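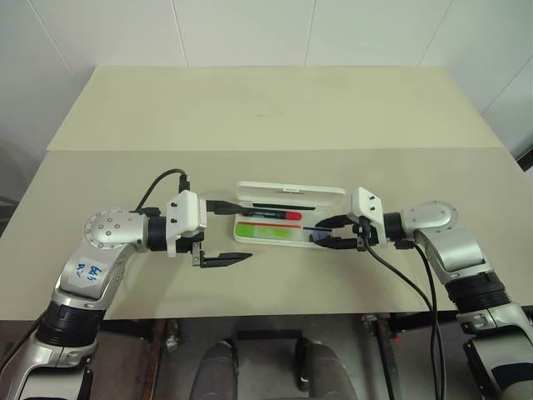 Someone at the Vidau end reckons a pencil case should never be left open on a bench, as it only gets knocked and then everybody's crawling about after a rubber. Fair point, and I've done my share of crawling! But I still like mine open while I'm working – one hand in, one hand out, and no fiddling about with a zip every time I want to label something.

March, 8 in the morning, pencil case notes (carrying on from the last page)

- White still my favourite of the lot. Yes, it'll show every smudge going, but you can find it on a dark shelf.
- Zundel one has gone back in the drawer. Lovely lining, but the opening is so narrow I had to tip it up to get the sharpener out.
- Long rulers: no. I've stopped trying. They live in the pot with the scissors.
- Order 2594 from McIver is still short of 2 cases, must chase after lunch.

Spent far too long deciding whether pens and pencils ought to share (I say they should, Zenstead want them split). Leaky biro rather spoiled my argument, so there's now a bit of card down the middle of my own one at home and I'm quite pleased with it.

Still to do: wash the grey one, find out where the spare leads went, and put the labels back in the top drawer.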